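Ficha de dados, conjunto **Dudorow**, tarefa "talheres no cesto". Versão revista em maio por Oratile Molefe e Gifty Akpalu.

O conjunto reúne demonstrações feitas por controlo remoto com dois braços, à volta de um cesto de arame para talheres. O operador conduz os dois braços ao mesmo tempo. Cada demonstração fica guardada como um episódio separado. 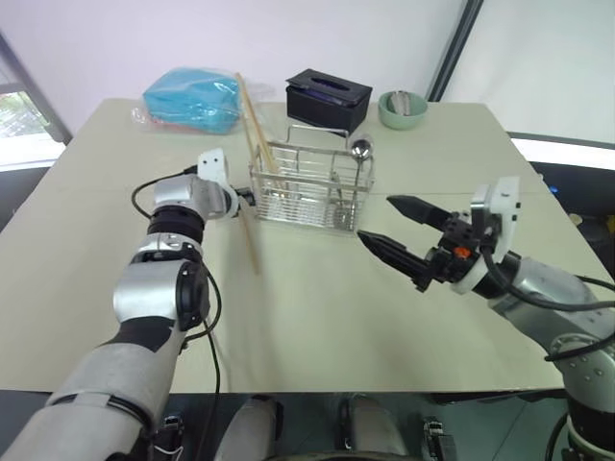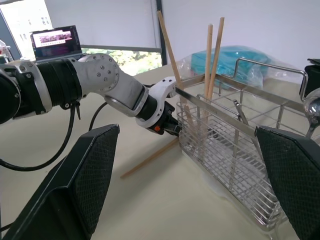 O cesto de arame e os pauzinhos de madeira, na vista da cabeça e na vista do punho.

**Porque é que os episódios falhados não foram apagados?**

Ficaram no conjunto com `success = false`, para quem quiser treinar um detetor de falhas. Para imitação simples, recomendamos filtrar por este campo antes de começar o treino.

## Conteúdo

- 1,977 episódios, dos quais 167 marcados como falhados
- 14 valores por passo em `action` (seis juntas e uma garra, por braço)
- instrução em texto, em inglês e em português

## Campos

| Campo | Significado |
|---|---|
| `action` | comando enviado pelo operador |
| `state` | posição medida das juntas |
| `operator` | código do operador, sem nome |
| `success` | decisão do revisor |

## Notas de uso

Os valores de `action` e `state` não coincidem no mesmo passo. O braço segue o comando com um pequeno atraso, que não foi corrigido.

A abertura da garra está normalizada entre 0 (fechada) e 1 (aberta). Na primeira versão a escala era ao contrário. Quem ainda tem ficheiros antigos deve usar `tools/flip_gripper.py`, uma única vez.

A divisão entre treino e teste é feita por operador. Por favor, não misturar os episódios de novo se quiser comparar resultados com os nossos.

## Por fazer

- [ ] rever as instruções em português
- [ ] juntar o ficheiro de calibração da câmara do punho

Erros nas etiquetas: abrir um pedido no repositório e indicar o número do episódio.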